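October, toolmark bench, started 8:15 in the morning

Picking up where I left off with the strike plates from the Clitside storage break-ins. Evidence lot 3687 is finally all signed over to us, and I have to say whoever packed it did a lovely job, every plate in its own box with the screws bagged separately (bless them, after what we got in the summer). I left the paperwork in the top tray so you can see how it ought to look.

The question from the detectives is still the same one: was the same pry bar used on the Clitside units and on the back door at Oswood? I'd love to tell them yes this week, but I'm not there, and I'd sooner be slow than have to take it back in front of a judge.

I made fresh casts with the gray silicone first thing. The old tube had gone stringy at the nozzle, so I threw it out and opened a new one, and I gave everything 15 minutes before peeling, which is longer than the packet wants but the room is chilly again and the last lot tore at the corners. These came away beautifully! There is one little bubble on the Oswood cast, well clear of the marks, so I've noted it on the card and left it alone.

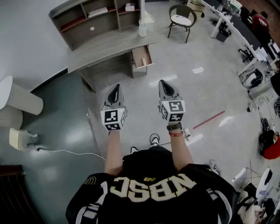 Corinne Haldane
Toolmark examiner, evidence workshop

On the comparison scope the Oswood door looks promising on the left side of the mark. There's a nice run of fine lines and then a wide flat gap, and I can find something very like it on the Clitside plate if I tip the light low, to 18 degrees. At 36 degrees the whole thing washes out and you'd swear they were different tools, so please, if you're checking me, start low and be patient with it. The right side is a mess on both. Paint, mostly, and I think the bar slipped and went back in over the first mark.

Then there is the bar itself, the one recovered from the van. It's a Molus, the short one with the flared end, and of course they grind them in batches, so I need to be careful that what I'm seeing isn't just something every Molus bar leaves behind. I bought another two from the hardware store and ran them across lead sheet after lunch. One is clearly different. The other gave me a bit of a fright, as it has a similar flat gap, though it sits further over and the fine lines don't agree at all. I want to sleep on that one and look again with fresh eyes.

The Tveit clamp is drifting again, by the way. If you tighten it fully and walk away, the sheet creeps toward the window side. I've wedged it with a folded card for now and it held all afternoon, but I wouldn't trust it with an actual exhibit.

Still to do: recast the second Clitside plate, repeat the lead tests at a shallower push, and ring the property office about the door edge, which I'd much prefer to have here whole instead of the cut piece. Casts are in the blue drawer. Please don't stack anything on them overnight.

Recent entries
- Silicone that won't set in a cold room
- Bolt cutter marks on soft padlock shackles
- Clitside: first look at the strike plates
- Cleaning paint out of a cast without losing the lines

This site uses cookies to remember your settings. Accept | Manage preferences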